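Skindach – simulierte Haushaltsszenen für Greifaufgaben
README zum Datensatz, Stand: Donnerstag, 12. Oktober

Hallo und schön, dass du hier gelandet bist! Skindach ist mein Versuch, eine ziemlich einfache Frage ordentlich zu beantworten: Wie viel von dem, was eine Greifstrategie in der Simulation lernt, hängt an der Aufgabe selbst und wie viel an dem ganzen Kram drumherum (Wandfarbe, Boden, Möbel, Licht)? Dafür habe ich Episoden in gerenderten Wohnräumen gesammelt, also Bad, Küche und was so dazugehört, und jede davon mit einer kurzen Anweisung in Textform versehen.

Was drin ist

Der Datensatz umfasst 300 Episoden. Davon sind 218 fürs Training gedacht, der Rest ist für die Auswertung reserviert. Bitte lasst den auch wirklich in Ruhe, ich habe in der ersten Fassung selbst beim Einstellen der Lernrate reingeschaut und durfte danach alles neu rechnen. Ärgerlich, aber selbst schuld.

Zu jeder Episode gehören die Bildfolge, die Gelenkwinkel, der Öffnungszustand des Greifers und die Anweisung. Die Badszenen sind mir dabei besonders ans Herz gewachsen, vor allem die am Waschbecken. Auf einer Tischplatte kann man von fast überall zugreifen, im Becken geht das nicht: Der Rand steht im Weg, die Wände sind schräg und der Greifer muss von oben hinein.

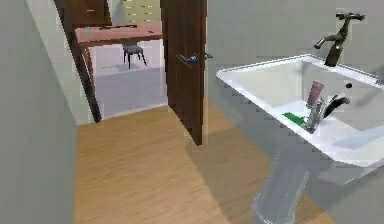
Die Kollisionskörper habe ich deshalb zweimal überarbeitet. In der alten Version (im Ordner dasley_alt, falls jemand vergleichen will) waren die Becken als einfache Quader hinterlegt, und der Planer hat dann natürlich jeden Weg nach unten abgelehnt. Jetzt sind es zerlegte konvexe Teile, das kostet etwas Rechenzeit, aber die Griffe sehen endlich vernünftig aus.

Die Methode in Kurzform

Ich nenne sie Lotbridge, einfach weil der Ordner schon so hieß. Die Idee: Jede Szene wird in 2 Fassungen durchgespielt, einmal so wie gebaut und einmal mit vertauschten Oberflächen und anderem Licht. Beide Fassungen teilen sich dieselbe Bewegung. Beim Training bekommt das Netz eine Strafe, wenn seine Vorhersagen für die beiden auseinanderlaufen. Mehr ist es nicht! Kein zusätzliches Modell, keine Tiefendaten, nur ein weiterer Term im Verlust. Als Vergleich läuft Karppinen mit, meine ältere Variante ohne diesen Term, mit gleicher Architektur und gleichen Startwerten.

Auf dem Auswertungsteil kommt Lotbridge bei fast 70 Prozent der Episoden ans Ziel. Karppinen liegt klar darunter, und der Abstand wird größer, sobald Räume dazukommen, die im Training gar nicht vorkamen. In der Küche sieht man das am deutlichsten. 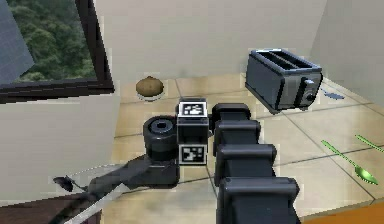 Woran es dort hakt, habe ich mir lange angeschaut. Dünne Griffe sind gemein, Löffel vor allem – ein paar Millimeter daneben und der Finger schiebt das Ding vor sich her. Lotbridge hilft bei der Suche nach dem richtigen Gegenstand, an der Genauigkeit der letzten Bewegung ändert es kaum etwas. Wer da eine gute Idee hat: sehr gern her damit!

Bekannte Macken

Manche Wände und Möbelteile werden halb durchsichtig gerendert, wenn die Kamera ungünstig steht. Das ist Absicht des Renderers (er blendet Verdeckungen aus), ich hätte es aber abschalten sollen. Solche Episoden tragen in der Metadatei den Eintrag blende=ja, man kann sie also leicht rausfiltern.

Die Anweisungen gibt es nur auf Deutsch, und ich habe sie alle selbst getippt. Entsprechend wiederholen sich die Formulierungen, und Tippfehler sind bestimmt auch noch drin.

Auf echter Hardware habe ich nichts davon getestet. Alle Zahlen hier gelten für die Simulation, bitte zitiert sie auch so.

Benutzung

Archiv entpacken, den Pfad in der Konfigurationsdatei eintragen und das Ladeskript starten. Beim ersten Durchlauf wird ein Index angelegt, das dauert eine Weile, danach geht es flott. Im Dezember soll eine Fassung mit korrigierten Anweisungen kommen. Die Aufteilung in Training und Auswertung bleibt dabei gleich, alte Ergebnisse lassen sich also weiter vergleichen.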